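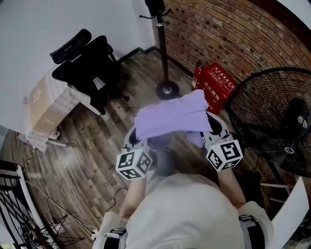

*Folding a lavender cloth in the air, held at the left and right sides.*

# Folding Cloths Without a Table

Applies to soft, square or nearly square cloths: dust cloths, napkins, small towels, light wraps. For bed sheets and anything longer than your arm span, use the floor method on the Large Items page.

## Before you start

- Stand with clear floor on all sides. Move cords out of the way, or stand where the cloth will not brush them if it drops.
- Shake the cloth once, hard, holding two corners.
- Check for a care tag. If there is one, start with the tagged corner in your left hand, on the side facing you. It will end up inside the finished fold.
- Empty a shelf or basket to receive the stack.

## Basic fold in quarters

1. Hold the cloth by two neighboring corners, hands at chest height. Let the rest hang.
2. Pull the top edge tight until it is straight. A sagging top edge puts a diagonal crease in the first fold.
3. Bring the right corner to the left corner. Hold both in the left hand.
4. Run the right hand down the new folded edge to the bottom, then back up to the top. Grip the top of the folded edge.
5. Pull the hands apart again. The cloth now hangs as a double layer, half its original width.
6. Lift the bottom edge to meet the top edge. Let the fold settle before you change your grip.
7. Smooth from the fold toward the open edges.

The result has 4 layers. For a narrow shelf, fold once more across the width.

## Thirds

Use thirds when quarters come out too wide for the shelf. Our Ciltley shelf inserts take a napkin in thirds and a dust cloth in quarters.

1. Complete steps 1 through 5 above.
2. Raise the bottom edge by one third of the hanging length.
3. Fold the top third down over it.
4. Turn the packet so the loose edge faces down.

## Common faults

**The top bunches into a roll.** The hands are too close together. Spread them until the cloth is flat between them, then continue.

**A corner hangs below the rest.** The layers were not matched at step 3. Go back to step 2. Tugging the stray corner only shifts the error to the other side.

**The cloth slides out of the grip.** Common with slippery fabric such as the Plondero 402 liner cloth. Hold 2 cm in from the edge and pinch both layers together.

**The packet is thicker on one side.** Usually a hem folded onto a hem. Offset the second fold by the width of the hem.

## Stacking

Place each packet with the folded edge toward the front of the shelf. Keep sizes separate. Stacks of soft cloth lean once they get tall, so start a second stack when the first begins to tilt.

Cloths for the same room go together regardless of color. If the shelf is shared, label the front edge with the room name.

## Notes

- Do not fold damp cloths. Hang them until dry to the touch at the hems, where moisture stays longest.
- Heavy terry does not hold a third fold. Stop at quarters.
- Cloths stored for more than a season should be refolded along different lines. January is when we do ours.
- Fringed pieces, including the Ayele wrap, are folded with the fringe inside and the last fold left loose.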